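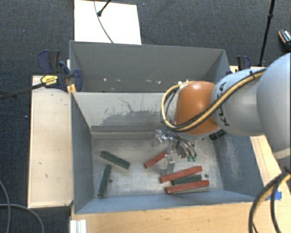 ロステロ遊園地の聞き書き 途中経過のご報告
2018年5月2日

ボレック基金 地域の記憶助成 ご担当 セレナ・モンティ様

いつもお世話になっております。前回のお便りが2月でしたから、ずいぶん間が空いてしまいました、すみません! その間、私はほとんど人の家の茶の間に座って、お茶をいただきながら遊園地の話を聞いていました。こんなに楽しくて助成金までいただいていいのかしら、と思いつつ、ちゃんと進んでいるところと、あまり進んでいないところの両方を書きますね。

まず聞き取りです。予定していた54人のうち、50人分の録音が終わりました。残りの4人は、体調を崩されている方がお二人、引っ越し先がまだわからない方がお一人、そしてもうお一人は「雨の多い時期は思い出す気にならない」とおっしゃるので、夏まで待つことにしました。文字起こしは手つかずの録音がまだたまっていて、これが目下いちばんの悩みです。方言のきついところは私が聞いても何度も巻き戻すので、どうしても時間がかかります。

話の中身は、申請書に書いたころの想像とだいぶ違ってきました。私はてっきり観覧車とかコースターの話ばかりになると思っていたんです。ところが皆さんの口から出てくるのは、開園前の行列で食べた塩むすびだとか、帰りのバスで靴を片方なくしたこととか、園内放送のお姉さんの声がやけに鼻にかかっていたこととか、そんな話ばっかり! 夏休みの朝、坂の下まで音楽が聞こえてくると、ラジオ体操の列がそわそわして最後の深呼吸が雑になる、という話は3人の方から別々に聞きました。町内も学年も違う方たちなのに、深呼吸のところで笑うのまで同じでした。

それから、乗り物券の話。大人になってもまだ持っている方がいるんですよ。10枚つづりの最後の1枚だけ、どうしても使えなくてお菓子の缶に入れておいた、という方のお宅では、缶ごと見せていただきました。券はスキャンして、缶はそのままお返ししています。

調査を手伝ってくれているセイドゥ・ドラマニさんは、今年に入ってから働いていた側の聞き取りを受け持ってくれています。切符のもぎり、お化け屋敷の中の人、売店の焼きそば担当。お化け屋敷の方は夏場は汗で化粧が流れて、午後になるほど怖くなったそうで、この録音は私も三回聞きました。機械の整備をしていた方にはまだ一人しか会えていません。当時の下請けだったアコルゴ興業はとうに会社をたたんでいて、名簿も残っていないようなんです。古い年賀状からたどれないか、ご家族に探してもらっているところです。

写真集めのほうは、予定より遅れています。白状すると私の段取りが悪かったです。公民館に箱を置いて「遊園地の写真を貸してください」と貼り紙をしたら、お祭りや運動会の写真までどっさり入っていて、仕分けだけでひと月かかりました。お返しする約束の写真ばかりなので、裏に鉛筆で番号も書けず、一枚ずつ封筒に入れて表に名前を書いています。封筒代が思ったよりかさみました。消耗品費の枠からはみ出す分は旅費の残りから回したいのですが、この変更には届けが要りますか? 書式をいただければすぐ書きます。

困りごとをもう一つ。閉園した年について、お話が食い違っています。最後の花火を見たという方と、花火は中止だったという方がいて、どちらもまったく譲りません。地元紙のゴヴネス新報を図書館でめくってみたのですが、ちょうどその週の分だけ製本から抜けていました。県の図書館にそろっているらしいので、来月行ってきます。冊子では無理に一つにまとめず、両方の話を並べて載せるつもりでいます。

冊子の原稿は第一章(開園前の丘のこと)と第二章(入口から売店まで)が下書きまで来ました。第三章は乗り物で、ここは図面がないので、覚えている方に紙に描いてもらった園内地図を使います。描いてもらうと、メリーゴーラウンドが池の右だったり左だったり、池そのものがなかったりします。セイドゥさんはこれを全部重ねて印刷したいと言っていて、私は一枚ずつ見たい派なので、まだ話し合い中です。

次の三か月でやることは、残りの聞き取り、文字起こしの続き、写真の返却、それと中間のお披露目会です。お披露目会は公民館の和室を押さえました。話してくださった方に録音を少し聞いてもらって、間違いがあれば直していただく小さな会です。モンティさんもお時間が合えばぜひいらしてください。座布団は十分あります。

領収書の写しは別便で送りました。バス代の分が二枚、薄くて読みにくいので、横に金額を書き添えてあります。足りないものがあれば電話でもかまいませんのでお知らせください。夕方以降ならたいてい家におります。

サイト内検索 キーワードを入力 検索

お問い合わせ | © 2018 ロステロ遊園地聞き書きの会 | ページの先頭へ戻る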